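Moving off Gedetard: questions we keep getting

By now most of you have had the email saying that Gedetard, our old hosting company, is closing its shared storage at the end of December. We are moving to Unavton. The questions below came in through the help desk, the hallway and, in one case, a birthday card.

Why Unavton and not one of the giants?

We priced two of the giants. Both quotes were cheap until you got to the part about taking your own files back out, at which point they became literature. Unavton charges a flat monthly fee and has a data center in Skodandale, close enough that our backups don't have to cross an ocean to get there.

Is it cheaper?

A little. The old bill was $2,000 a month plus extras, and the extras were where the fun was. The new one is $2,000 a month with no extras. Finance has asked us to stop calling this a savings until we've seen a full year of invoices.

Do I have to do anything?

Yes, sorry. Log in once with your new account before your team's move date, and set up the second sign-in step on your phone. There are 321 accounts to move, and the ones that have never been logged in to will go last.

What happens to my files?

They get copied overnight, starting at 7 p.m. Anything you save to the old drive after that stays on the old drive. You'll still be able to read it for two weeks, so it isn't lost, but you will have to carry it over yourself.

Will my links break?

Links inside documents, yes, mostly. Links to whole folders will be redirected for a while. If your team runs on a spreadsheet that pulls numbers from nine other spreadsheets, please write to us before the move. We know you exist. We've seen the spreadsheet.

How big a file can I upload?

The limit is 200 GB per file. If you hit it, we'd like to hear what you're making.

Who can see my stuff?

The same people as before. Permissions come across as they are, including the strange ones. Have a look at who has access to your shared folders – you may find a few people who left during the previous logo.
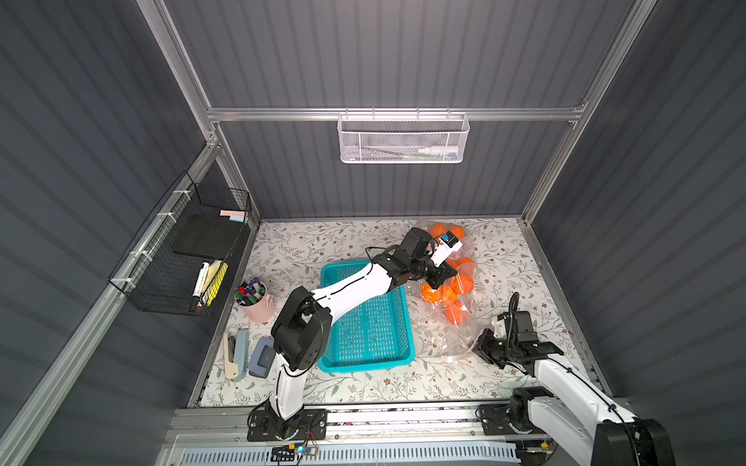 Soledad Cuesta

Is the Mühlbauer archive moving too?

Not yet. The old Mühlbauer project files are in a format that only one program opens, and that program wants a version of Windows we'd prefer not to discuss. They stay on the server in the basement until spring. Covadonga Iglesias has the key and the patience, so send archive requests to her.

Can I keep using my own cloud account for work files?

No. It was also no last year.

What if Unavton goes down?

Then we wait, as everyone does. A copy of everything is made each night and kept with a separate company, so a bad day should cost you an afternoon's work at worst. Folders marked "offline" on your laptop will keep working in the meantime.

My move date is a terrible day for my team. Can I change it?

Once. Ask by Monday noon and give us two other dates. "Never" has been suggested already and doesn't count as a date.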